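I had been told to wear closed shoes, tie my hair back and leave my rings at home, so I turned up at the Rutenstead building feeling like I was about to take a chemistry lab. Thilini Jayawardena met me at the door with a mug in one hand and a clipboard in the other, and the first thing she did was make me read the sheet on the clipboard. All of it. Both sides.

"Everybody signs, even if you're only here to talk to me," she said. "I signed it myself this morning."

Thilini writes the house rules for people who teach robots by hand. If you haven't come across this kind of work, the short version is that a person does an ordinary chore while holding a pair of grippers, the grippers and a camera record the whole thing, and a robot later learns from the recording. She started at Storkia, doing safety paperwork for conveyor lines (her words: "lots of yellow tape"), and moved over when she saw that the people holding the grippers didn't have much written down for them at all.

I asked what the first version of her rules looked like.

"Two pages, and most of it was about cables," she said, laughing. "I was obsessed with cables. I still am! You've got one coming off each hand, you've got straps on, you're thinking about the thing you're picking up. Your feet are the last thing on your mind. So rule one is that you look at the floor before you look at the table."

The current version is called the Prekoria guide, after the room it was drafted in, and it has 25 rules. I confess I had expected it to be dull and I ended up reading it on the bus home. Some of it is plain safety. Some of it is closer to table manners.

Take the flower task, which she likes to use when she trains new people. You have artificial flowers, a little white cup or vase, and a small table, and you handle the stems with the grippers. I tried it with Thilini standing behind me and I was terrible. The stems are so thin that I kept closing the jaws on air.

"Good, now you know why there's a rule about speed," she said. "People get annoyed and they snatch. If you snatch, the robot learns to snatch."
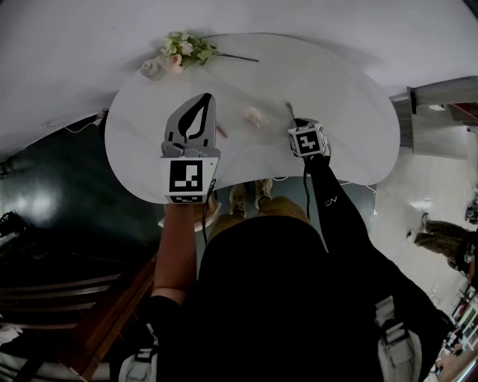 Hand-Held Teaching Group, Practice and Standards

The markers get a whole section to themselves. Those are the black-and-white squares on the grippers, and they help the system work out where your hands are. Don't put a thumb over them, don't let a sleeve slide across them, wipe them before you start. I asked whether anyone really wipes them.

"They do now," she said. "We had a batch of 761 recordings where I had to sit down and go through the tracking by hand. I went home and wrote the wiping rule that night."

Then there's the part about other people in the room, and this is where she got really animated – the mug went down on a shelf and stayed there. Her view is that you can't run a place like this as if it were sealed off. Colleagues walk by. Someone stops to watch. So the guide says that anyone who might end up in a recording has to know it beforehand, and that they can ask for it to be deleted without giving a reason.

"No form for that one," she said. "You tell me and it's gone. I fought for that."

She also fought for breaks. The first draft had a rest every hour, and a colleague named Siddiqui, who was doing most of the recording back then, sent it back with one line in the margin: try it yourself. She did. Her forearms gave out long before the hour was up, and the rule now says 25 minutes, then you put both grippers down and walk away from the table.

I wondered if all this slows things down. She thought about it for a while.

"Sure, a bit. We record less in a day than we did. But I throw away a lot less too, and people come back in the afternoon without sore wrists."

Is there a rule she would drop? She picked up the clipboard and ran her finger down it.

"Number nineteen, no humming. We were recording sound for one project and it stuck around. I hum all the time. I'll take it out in July when we do the next revision, unless somebody talks me into keeping it."

Before I left she handed me the grippers for one more go. I got a stem between the jaws on the second try, nice and slow, and then I stepped back without checking the floor. She made me read rule one out loud.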